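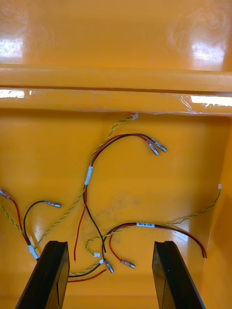
By Laiba Virk
Photos: Wajid Rizvi

Jintana Boonyarit was already pouring the tea when I got to her kitchen in Cinwood, and she kept pouring while she told me about the first time she tried to sing in front of other people as a grown woman. She was sixty-six then. She is 70 now, and one of the steadiest altos in the Milent Singers, who meet in the old library hall from September through to early summer.

"I stood in that doorway with my coat on for the whole first song," she said. "Then a lady moved her purse off a chair and looked at me, and I thought, well, now I have to sit down."

She had sung as a girl, at school and at home with her aunts, and then she stopped, the way a lot of people do, without ever making up her mind to. There were children, and a long stretch of night shifts at a bakery, and a husband who liked the radio loud. "I hummed," she told me. "I hummed for forty years. You can ask my kids, it drove them crazy."

What she hadn't expected was how hard it would be to listen. Altos live in the middle of everything, with the tune going on over their heads, and for her first few months she kept sliding up to join the sopranos. Ffion Dafis, who has led the group for 5 years, put her next to the basses for a while to cure her of it.

"It was a little bit mean of me," Ffion said when I reached her by phone that evening, and she laughed so long I had to wait for her. "But you can't borrow a note from a bass, he's too far down. She had to find her own. And one night she did, and she turned and looked at me with this face, and I nearly lost my place in the music." 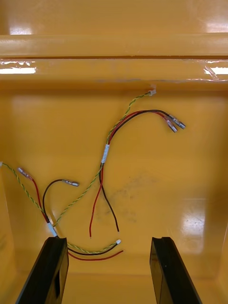
The piece they were working on that night was a lullaby Ffion had learned from her grandmother, and it is still the one Jintana asks for. She sang me the alto line across the table, tapping the time with a teaspoon, and then apologized for the second verse, which she says has never once gone right at home. I thought it was lovely, and I told her so (I was given a second piece of coconut cake for that).

These days the group shares its spring concert with a choir from Liltemau, and last time there were 285 people in the seats, with more standing along the back wall. Naveed Rana, a tenor who drives Jintana home after rehearsals, remembers her gripping his sleeve before they walked on.

"She said, 'Naveed, I don't know a single word,'" he told me. "And then she sang every word of it from memory, and I was the one looking down at my folder."

I asked her whether she ever wished she had started sooner. She took her time over that, and got up to fill the kettle again before she answered.

"Maybe when the children left home," she said. "I could have gone then. But I'd have been shy about it, and I would have worried about who was looking. The oldest in our row is 79, and she comes in early on nearly every entrance, and good for her! I'd like to be like that."

Rehearsals start again at seven in the evening, and Jintana plans to be in her usual chair. She has been practicing the second verse while she does the dishes.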